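关于Tadeo

Tadeo是一家做地面移动机器人导航研究的公司，主要方向是人行空间里的视觉导航：小巷、楼前的人行道、广场，以及这些地方与车行道交接的边缘。公司不生产整机。我们交付的是导航模型、评测工具和仿真街区，合作方把它们装到自己的底盘上，或者用来检查自己已有的系统。

公司现有研究、仿真、集成三个组。研究组负责模型和训练方法，仿真组负责搭建街区和渲染管线，集成组负责与合作方的硬件对接。三个组在同一层办公，代码放在同一个仓库里，任何一组改动接口都要由另外两组各出一人审阅。

我们在做什么

室外人行导航的难处大多在细节上。大楼的影子落在地面上，边界很硬，模型容易把它当成台阶或路缘；石块之间的接缝有时可以直接压过去，有时会卡住小轮；玻璃幕墙在背光时几乎全黑，深度估计常常失准。这些情况在真实道路上都会遇到，但很难按需要重复采集，同一条街同一个光照条件，错过了就要再等。

因此Tadeo的训练和初步评测都在仿真里完成。我们的仿真平台叫Nirnen，以低位第一视角渲染城市街区，太阳角度、地面材质、树木和街道设施都可以单独调整。每个街区配有一份可通行区域的标注，由几何模型直接导出，不靠人工描画。标注和画面来自同一份场景文件，修改场景之后两者一起更新。

研究方法

我们目前的核心方法叫Seyoum。它的思路是把“看地面”和“选方向”分开训练，再放到一起微调。

第一阶段只学地面。输入是单目彩色图像，输出是每一块地面的可通行程度，以及它与相邻地面之间是否存在高差。同一个位置会在不同光照下渲染多次，几何不变，要求模型给出一致的结果。这样做是为了让模型少依赖明暗，多依赖纹理和透视。

第二阶段学方向。模型得到一个相对目标，例如“前方偏右，街区尽头”，输出未来一小段路径的若干候选，每条候选带一个分数。路径不穿过车行道，除非任务里写明需要过街。

第三阶段联合微调，使用10个仿真街区，其中2个只用于评测，训练时不出现。评测街区的地面铺装、建筑样式和街道设施尽量与训练街区错开。

评测包括4类任务：沿巷道直行、沿建筑边缘行走、穿过开阔广场、在路缘前停下。每类任务单独报告结果，不合并成一个总分。我们试过总分的做法，后来取消了，原因是沿巷道直行的成绩很容易把其余几类的问题盖住。

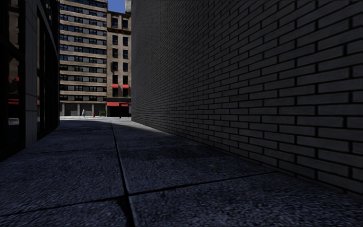
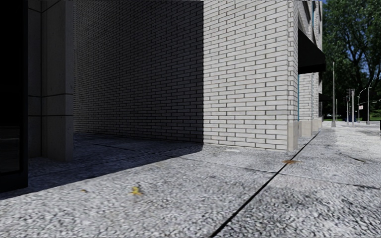
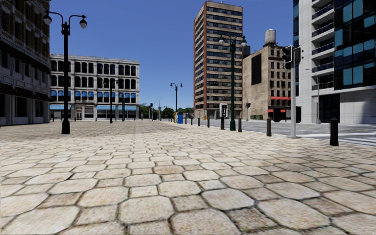

Nirnen仿真画面，依次为：通向街口的窄巷、砖墙建筑旁的人行道、车行道一侧的石铺广场。

目前的结果

巷道任务最稳定。两侧都有墙面作参照，地面接缝又给出清楚的纵向线索，Seyoum在评测街区里的路径与参考路径基本重合。剩下的问题主要出在巷口，由暗处进入强光地面时，远处的可通行边界会有短暂的抖动。我们在第一阶段加入了曝光变化之后，抖动减轻，但没有完全消除。

沿建筑边缘行走的任务里，光照一致性训练的作用最明显。去掉这一项，模型会在阴影边界前减速，有时会绕开整片阴影；加上之后，这种行为很少出现。地面上的小片落叶偶尔仍会被判为障碍，尤其是颜色鲜艳、贴近阴影线的那些。现在的处理是保留这一判断，由后面的路径评分去权衡，不在感知阶段强行滤掉。

广场任务的差距最大。开阔地面缺少两侧的约束，远处的灯杆和矮桩又很细，模型给出的候选路径之间分歧较多。增加候选数量能提高到达率，也会让计算变慢。小型底盘上的算力有限，这个取舍还没有定下来。

路缘停车任务依赖矮桩、铺装变化和路面颜色这几种线索。只要其中两种同时可见，停车位置一般是可靠的。只有一种线索时，我们建议合作方保留独立的测距传感器。

以上都是仿真结果。从仿真到实地的迁移由集成组单独评估，评估结论不与仿真成绩放在一起发布。

合作项目

Florneo是Tadeo与几家底盘厂商共同开展的项目，目标是在不同高度、不同轮径的平台上使用同一套导航模型。相机安装高度变化以后，近处地面在画面中所占的比例会变，接缝和石块边缘的尺度也跟着变。项目组在Nirnen里为每种平台设置了对应的视角，并用同一批路线反复测试。

参加Florneo的单位可以使用评测街区的任务接口，提交自己的模型，取得分项结果。评测街区的场景文件不对外提供，训练街区可以在签署使用协议后下载。协议允许用于研究和产品开发，不允许转售场景本身。

我们的工作方式

每项方法在内部发布前，都要由没有参与开发的同事重新跑一遍。跑不出同样结果的，退回研究组，附上日志和配置。失败的实验也写进内部记录，格式与成功的实验相同，包括用了哪个街区、哪种光照、在哪一步偏离路线。

仿真街区的版本每年12月冻结一次，冻结之后一年内的评测都以该版本为准。中间发现的场景错误会登记公布，但不改动已冻结的版本，以免前后成绩无法比较。

加入我们

Tadeo长期招收从事视觉感知、路径规划和实时渲染的研究人员与工程师，也接收在校研究生实习。实习一般不少于一个学期，实习生参与现有课题，结束时需要提交一份可以复现的实验报告。应聘材料请包括简历和一份自己写过的代码或技术文档，语言不限中英文。

高校和研究机构如需申请训练街区，请在邮件中写明用途、使用人数和预计时间，由仿真组统一回复。

本页更新于2026年6月2日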